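3. Reading the small print: how households handle dates and ingredient panels

3.1 Setting and sample

Our interest in package text began with a complaint. Margit Pintér, who ran the first round of kitchen visits in Skemthorpe, kept hearing people say that they "never read the label," and then watching the same people turn a package over before opening it. We found this delightful, and we built the second half of the study on it. What people say about small print and what their hands do with it are two different records, and both are worth keeping.

The diary study drew on 1,114 entries written by residents of Skemthorpe and Vendasik. Each entry recorded one moment when a person looked at the text on a food or drink package, what they were looking for, and whether they found it. We asked for plain language and got it in abundance. One diarist wrote, "Wanted the sugar. Got the address of the factory." Another gave up on a soup packet after reading the cooking times in a language she did not speak, and only then noticed her own on the other flap.

3.2 Two families of package text

Following Pintér and Bakos, we separate package text into panels and stamps. Panels are designed along with the rest of the label. They carry ingredients, nutrition values, storage advice, and the name of the maker, and they are usually packed into whatever space the brand artwork leaves free. Their layout follows the habits of the writing system as well as the rules of the market. Japanese panels are an especially rich case, as the text may run in vertical columns, and a reader used to horizontal tables has to work out where a line begins before reading any of it (Figure 2).

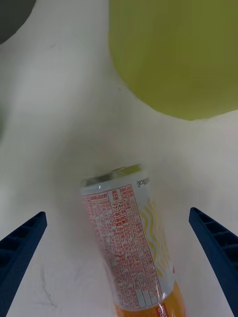 Riku Maruyama, who coded all the entries about imported goods, noticed that diarists rarely tried to read an unfamiliar panel from start to finish. They hunted for anchors: a numeral, a percent sign, a unit such as g or kcal. Once an anchor was found, the rest of the panel was treated as a kind of map around it. We think this is a wonderfully efficient strategy, and it worked more often than we had expected — even for readers with no knowledge of the script. It failed mostly for allergens, where there is no numeral to hold on to.

Stamps behave in another way entirely. They are added at the filling or packing line, after the artwork is finished, and they tend to land where the machine can reach: on a lid, a crimped seam, the shoulder of a jar, the end of a can. Nobody designs the background for them. Diarists described tilting packages toward a window, rubbing the surface with a thumb, and asking a child with better eyes. Ottó Győri calls this "the tilt," and the name stuck in our coding sheets.

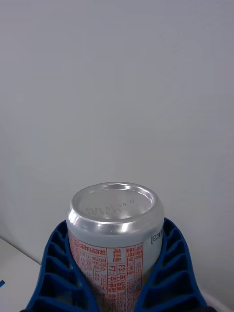
Figure 2. Package text on a plastic bottle (upper) and the end of a can (lower). Photos: the authors.

The order of the elements in a stamp caused more trouble than its size. A date that starts with the year was read correctly by nearly everyone in Vendasik, where the year comes first in daily life. Skemthorpe diarists were less sure of themselves, particularly when the day was 12 or lower and could pass for a month. Times of day raised a separate puzzle. Several people took an hour and minute to be part of the expiry, and one asked us, quite seriously, whether the yogurt would be fine until lunch.

3.3 The shelf interviews

To follow up on the diaries, Etelka Bakos and Shahab Hashemi held 20 interviews in front of the participants' own shelves. Each person was asked to pull out two packages, one easy to read and one annoying, and to explain the choice. The easy ones were overwhelmingly boxes. Flat cardboard gives a panel room to breathe, and stamps on it tend to be dark and still. The annoying ones were a livelier bunch, with curved, shiny, and crinkled surfaces all well represented.

What pleased us most was how much repair work came to light. People rewrite dates on masking tape. They keep the outer sleeve and throw away the tray. One household in Vendasik had a marker hanging from the refrigerator on a string, and every jar in it carried a large handwritten month. These habits almost never appeared in the diaries, probably because the writers did not think of them as reading at all. We return to them in Section 4, where we argue that a handwritten date deserves a place in any account of how package text is used.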